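Charoen Rojanasak does not want to be called the new anybody

The singer Charoen Rojanasak came out of a radio studio in Saltberg this morning and was asked the question which he is hearing every week now: is he the next Sitthichai? He stopped, he smiled, and he said no.

"Please leave him alone, and please leave me alone also," he told the reporters at the door. "He made his songs before I could walk. I sing in a different way and I dance much worse."

212 shares

The comparison started in November, when Rojanasak performed an old Sitthichai ballad on the television show Clerar Nights. The clip was passed around very quickly, and fans of both men began to argue under it. Some of them said that the young singer copied the hand movements and even the white jacket. Others answered that a white jacket does not belong to one person.

Rojanasak, who is 33, said he bought the jacket himself for 40 dollars and that he has worn it at weddings. He did not wear it this morning.

He was more serious when someone asked if the older star had contacted him. According to Rojanasak, the two spoke by telephone for the first time last month. The call was short and friendly. Sitthichai, who will be 70 next year, gave him one piece of advice, to sleep before a concert and not after it. A spokeswoman for Sitthichai confirmed that the call took place but she did not wish to say more.

The fans may still get what they are hoping for. Both singers are on the list for the Ellatcombe summer concert, and the organizers have not yet said in which order they will appear. Rojanasak was asked three times if there will be a duet. The first two times he talked about the weather. The third time he said that he would have to learn the low part, and then his manager opened the car door.

His second album is almost finished. It has no cover songs on it, and he said this was decided before the discussion about the ballad began. The first single will be played on the radio before the concert, but he would not give its title, because the record company is still choosing between two.

He signed a few autographs before he left. One woman asked him to sign her old Sitthichai record, and he wrote his name on the back of it, very small, in the corner.

58 comments

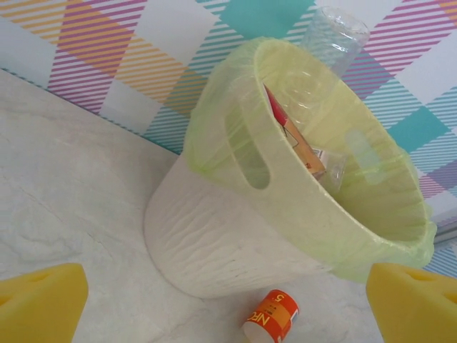

More from Celebrity News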